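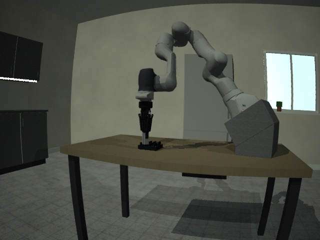

Peg at the fixture in the simulator, gripper closed on the upper end.

The insertion job for Menon started failing in August. Success rate in simulation went from 1276 good insertions in a batch to 1112, with the same batch size, same seeds and same controller. I had changed one thing on purpose, the fixture mesh, so I spent two days looking at the fixture mesh. That was the wrong place.

The failures all looked alike in the logs. The arm came down to the approach height, the force reading on the wrist went up early, and the controller began its spiral search as if the peg had touched the rim. The search then ran until it timed out. In a few runs the arm did not time out. It kept pushing, and the contact force climbed past the limit without a stop.

That second group bothered me more. A missed insertion costs a retry. A force limit that does not trip costs a gripper, or somebody's fingers if they are clearing a jam at the time.

Barış Coşkun went through the config with me over a call and found the cause of the first problem in the tool definition. The gripper mass had been edited when we moved from the Jarska fingers to the current ones, but the center of mass had not. Gravity compensation was therefore wrong by an amount that depended on wrist angle. With the gripper pointing straight down the error was small and mostly constant. During the tilt at the start of the search it grew, and the controller read it as contact.

The second problem was mine. The limit was set to 40 N and compared against a filtered signal. I had also added a bias step that zeroed the sensor at the start of each search. If the peg was already pressing on something at that moment, the load was zeroed out with everything else. The worst trace shows the filtered value sitting at 39 while the raw value is far above it.

Changes made:

Center of mass corrected in the tool file, and the loader now refuses a tool whose mass has been edited alone.

Bias step moved to free space, before the descent.

Limit check runs on the raw signal, with a separate zero that only the startup routine can write.

The search still uses the filtered value - it needs to, the raw one is too noisy for that.

Zulmira Vilela asked whether the same bias code is on the real cell. It is. I pulled it the same afternoon and the cell stays at reduced speed until the stop has been tested with a load cell under the tool. The batch is rerunning now with the old fixture mesh and the new one, and I'll post both numbers when it finishes.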